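Skotus Manipulation Club

The Skotus Manipulation Club is a student project devoted to handheld grippers and the teaching of grasping tasks to automated arms. It operates as an extracurricular activity of the Tsegaye Institute and is supervised by the institute's department of mechanical studies. Members build, maintain and use hand-operated gripping tools, record short handling tasks with them, and enter the resulting work in an annual competition known as the Lolla Round.

The club takes its name from Skotus Hall, the building in which its first meetings were held. It should not be confused with the Skotus Robotics Course, a credit-bearing class offered in the same building, although many students have taken part in both.

History

The club grew out of a final-year assignment in which students were asked to design a two-fingered gripper that could be worked by hand and later mounted on an arm without changes to the fingers. Several of the students wished to continue after grades had been given, and the department agreed to let them keep a workbench and a storage cabinet. The group was recognized as an official student activity in December of the same year.

Early work dealt mostly with linkages. The first tools used a single pivot on each side, and the fingertips turned inward as they closed, so that flat objects were pushed out of the grip. A later design used paired bars on each finger, which kept the fingertips parallel through most of their travel. This arrangement, called the Nandent linkage after the workshop in which it was first assembled, was adopted for all club tools and remains in use with small changes to the pins and the finger pads.

The club's activities widened when members began to study the handling of household goods. Machined blocks and pegs, which had served for most of the early exercises, were kept for the testing of new tools. Toys, packets, boxes and kitchen items took their place in recorded sessions.

Organization

Membership is open to all students of the institute. New members complete a short introduction to workshop safety and assemble one gripper under supervision before joining a recording group. The club is divided into a tools group, which is responsible for parts and repairs, and a tasks group, which prepares the objects and the written instructions for each exercise. Members may belong to both.

Meetings take place during term. The department provides the room and basic materials, and the cost of travel to competitions is met from membership fees. A faculty adviser signs the annual report and approves the purchase of new equipment.

Equipment

The standard club tool is a two-fingered gripper held by a body below the fingers. The user closes the fingers by squeezing a trigger, and the opening between them is measured at the joint. The pads are made to be replaced and are checked before each meeting. Tools are used singly or in pairs, one in each hand, depending on the task. 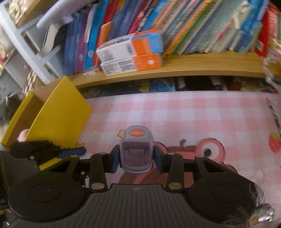
Reading time: 5 minutes

Small plastic toys are among the most frequently used objects in the club's exercises. They tend to be light, with rounded edges and smooth surfaces, and many leave little room for the fingertips. A grip placed too high can cause the object to tip, while a grip placed too low may bring the pads against the table. Members are taught to approach slowly, to close the fingers evenly from both sides and to lift only when the object has stopped moving between the pads.

Exercises using two tools are regarded as more advanced. One gripper commonly steadies a box or tray while the other places an object in it or takes one out. Open cartons are known to be difficult for beginners, as they slide or tilt when touched at the rim. The club's handbook advises that the steadying tool be set in position first and left there until the second tool has moved clear.

Training program

The training program consists of 20 graded tasks. The lowest grades call for picking up a single object and setting it down at a marked place. The middle grades add containers, lids and objects that must be turned over. In the highest grades, a member is given a mixed group of household items and must pack or sort them according to a written list.

Each attempt is recorded and reviewed by another member, who notes dropped objects, repeated grasps and contact with the surrounding furniture. Attempts with errors are kept along with the successful ones, and both are used when the club prepares its material for automated arms. In one academic year the members completed 1,159 recorded attempts, of which 241 were made with paired tools.

Surroundings are varied on purpose. Exercises are carried out on plain tables and on patterned cloths, in tidy rooms and beside crowded shelves. The practice was introduced after an early set of recordings, all made on the same gray bench, proved to be of little use in any other setting.

Lolla Round

The Lolla Round is a competition for student groups working with handheld and arm-mounted grippers. It is held over 2 days. On the first day, teams perform set tasks by hand using tools of their own design. On the second day, the same tasks are carried out by an arm that has been prepared with the team's recordings. The final score combines the results of both days, with a separate mark for the condition of the tools.

The Skotus club has entered the competition regularly. Its teams have generally placed higher on the first day than on the second, and the club's reports have attributed the difference to limited practice time with the arm. A request for longer access was granted by the department, subject to the needs of the regular course.

Publications

The club issues a handbook for members, which contains assembly drawings, a list of spare parts and the full text of the graded tasks. A shorter guide is supplied to secondary schools that wish to start a similar activity. It covers the construction of a simplified gripper with a single pair of bars and includes the first group of exercises.

See also

Nandent linkage
Lolla Round
Skotus Robotics Course
Tsegaye Institute

This article was last revised on 05/06/2018.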